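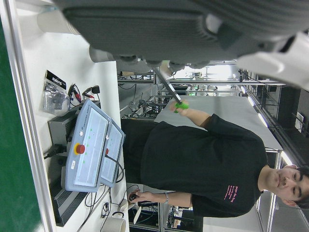

Page 20

Unit 2. Keeping a shared bench in order

Course notes by Blažena Michalík, Jolholm workshop. Please read before the practical hour.

A shared bench is used by people who do not meet each other. The morning group leaves it and the evening group finds it, so the state of the bench is a kind of message between them. In this unit we speak about the long white bench and what has its place on it.

2.1 Things that stay

The two pendants with the red stop buttons stay on the bench, and so does the gray control box. Do not move them to win space for your own work. The red button must always be free to reach: no bag, paper or sleeve in front of it. If you need a wider surface, ask Orla Hennessy for the second table.

2.2 Things that travel

Hand tools travel. A tool with a long metal shaft and a green handle is easy to see while you are holding it, and still we lose such tools every term. When you put one down, put it parallel to the back of the bench, with the handle towards you. At the end of the hour it goes back on the wall.

Small parts remain in their bag until you need them. A clear bag is good for this, and the label should be on top, as with the one marked "robotis". Do not pour out the whole bag to find one piece – take a tray.

Test leads with alligator clips are returned in pairs, red with black. Last October we had to order new ones because the pairs had been divided between three drawers.

2.3 Cables

Cables make most of the disorder. Before you pull one, follow it with your hand to both ends. Loose cables are wound in a wide circle and tied once. The cables of the pendants are not wound during the work, but they should lie to one side and not across the place where you put your arms.

2.4 Cups

The rule of Fotini Nikolaidis is that cups stand on the shelf by the door. I know that a mug comes to the bench anyway. Then at least it should not stand beside the cables.

Exercise for next time

Work with a partner. Clear one meter of bench, then write down where each thing went and why. Abenezer Degefa will collect the sheets. One page is enough – handwriting is fine.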